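Stenov Black Serving Bowl and Lornham Grooved Board: Review

Kitchen > Prep and Serving > Reviews

I bought the Stenov bowl and the Lornham board in the same order from Kemmont, mostly because the two together got me over the free shipping line. They aren't sold as a set. I've ended up using them as one, so it makes sense to review them together.

Price first. The bowl was $35 on sale and the board was $98, full price. Neither is cheap for what it is. I had a Lenihan board before this one, a thinner one, and it lasted nine years before it cupped badly enough to rock on the counter. The Lornham went on the bench in May and has been there since, because it's too heavy to put away after every meal.

The board

It is big. Measure your counter before you order, and measure the sink as well, because mine doesn't lie flat in a single sink and has to be washed one end at a time. The wood is joined planks in mixed browns, some quite dark and a couple of strips much paler. The photos on the Kemmont site showed a more even colour than the one I received. I prefer mine, but if you want a board that matches your cabinets, go and look at one in a store.

Corners are rounded. A narrow groove is cut just inside the edge and runs around the perimeter. It copes with tomatoes and a rested chicken. It won't cope with a watermelon. The groove is also the part that takes the most cleaning, and I use an old toothbrush on it once a week. 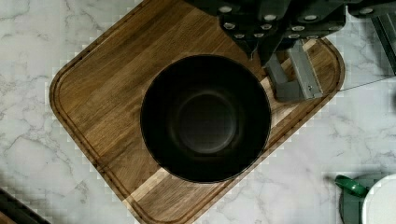
Knife marks show less than I expected. The darker planks hide them well and the pale strips hide them poorly, so the board looks older in some spots than in others. Beet juice came off the dark wood with salt and half a lemon. On the pale wood there was a faint pink patch for a couple of weeks, and then it was gone.

I oil it once a month with plain mineral oil. It took three coats in the first week and still looked thirsty, then settled down. The care card says to do both faces, even if you only ever cut on one, and I'd follow that. My Lenihan only ever got oiled on top and I suspect that's what finished it.

The weight is the main complaint. If you have sore wrists, or you need to clear the counter to roll pastry, buy something smaller. The upside is that it doesn't slide, and I stopped putting a damp cloth under it after the first few days.

The bowl

Stenov calls this a serving bowl. The shape is closer to a wok, round inside with sloping walls and a small flat circle at the bottom. It's black, with a matte finish to the inside wall.

I use it mainly for holding prep. Chopped onion, carrot and celery go in as I cut them, and the sloping sides mean everything slides out into the pot with one push of a spatula. Straight-sided bowls always leave a ring of onion behind. It's also good for tossing a salad for two. For four people it's too small and you'll have lettuce on the bench.

The matte finish marks. Oil leaves a dull smear that a quick rinse doesn't shift, and you need warm water and dish soap every time. Flour is worse. I wouldn't choose it for mixing dough for that reason, and also because dark batter is hard to see against the sides, so it's easy to leave a pocket of unmixed cocoa at the bottom.

I have not put mine in the oven or on the stove and don't plan to. The shape might tempt you. The leaflet that came with mine says serving and preparation only.

Using them together

The bowl fits on the board with room left to cut beside it, which is how I use it most evenings. It looks good there too, if that matters to you. My counter is white with grey veining and shows every crumb, so having the bowl up on the board keeps most of the mess in one place.

Space is the real problem. I have a white appliance at the back on one side and the toaster oven on the other, plus the tea caddy, the canister and whatever pots are out, and the board takes the middle. I've had to turn it on an angle to make it work. In a galley kitchen I'd go down a size.

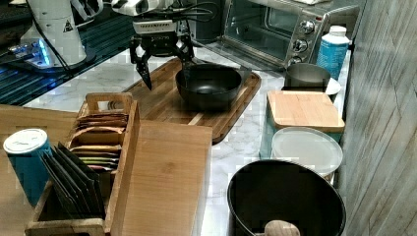

The board and bowl on my counter, with the tea caddy at the front.

Delivery and returns

Kemmont took six business days. The board came double boxed with card corners and no damage. The bowl was wrapped in paper inside a larger box and rattled, and it arrived with a light scuff on the underside. I sent a photo and they offered a replacement or $10 off. I took the $10. The reply came the same afternoon, so no complaints about service.

Ratings

Lornham board: 4 out of 5. Solid, stays put, hides most marks. Loses a point for weight and for the awkward washing up.

Stenov bowl: 3.5 out of 5. Very good shape for prep, smears too easily. Worth it on sale. At full price I'd look at stainless first.

Would I buy them again? The board, yes. The bowl, yes at the sale price, and I've been watching for a second one in a larger size. Kemmont lists it but it has been out of stock every time I've checked.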